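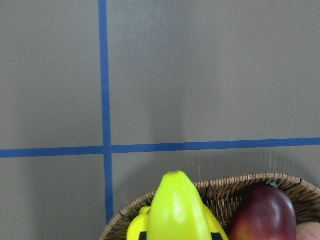 Basket makers to mark out their tables at Kereama Hall

Tue 16 July

Weavers taking part in this year's basket and produce show at Kereama Hall will each get a taped-off plot on a plain grey surface, under a new layout agreed by the organisers this week.

The blue painter's tape runs in straight lines across the display area, crossing to make the plots. One wicker basket with fruit in it has been used to try out the arrangement. Entrants can place their work anywhere inside their own plot but may not cover a neighbouring one.

Hamish Halliday, who is running the show for the first time, said the old system of paper name cards had led to arguments.

"People would arrive early and spread out," he said. "By ten o'clock the ones who had come on the bus had nowhere to put anything. The tape is cheap, it comes up cleanly and everyone can see where they stand."

Tablecloths will not be allowed in the basket classes. Mr Halliday said the judges had asked for a plain background after last year's show, when patterned cloths made it hard to compare the weave on the rims. Cloths may still be used in the baking and preserves classes.

There are eight classes for baskets this year, including a new one for a round fruit basket, to be shown filled. The fruit can be bought or home-grown and will not be marked, but it must be fresh and must sit below the handle if the basket has one. Entries in this class may be made from willow, cane or any other natural material. Dyed strands are accepted – painted ones are not.

The organisers have received 230 entries across all sections, and expect roughly 800 visitors over the two days. Most of the baskets come from within the district, though a group of weavers from Dosta is sending a joint entry in the open class.

Not everyone is happy with the change. Several regular exhibitors have asked for larger plots for log baskets and cradles, which they say will not fit comfortably between the lines. Mr Halliday said anyone with a large piece should write its width on the entry form, and two plots would be joined by lifting the tape between them. There is no extra charge.

Entries must be staged between 7.30am and 9.30am on the first morning. Doors open to the public at 11am, once judging has finished. Fruit left in baskets at the end of the show will go to the lunch club unless the exhibitor asks for it back.

Late entries for the fruit basket class will be taken at the hall office until noon on Friday. The fee is £2, and under-16s enter free.

Related items
Vaduvel allotments: waiting list reopens
Werkodance summer classes move to the school gym
Jam and chutney rules: what has changed
Kereama Hall car park to close for 24 hours
November craft fair seeks stallholders

Contact the newsdesk | Copyright Kereama Local News | Back to top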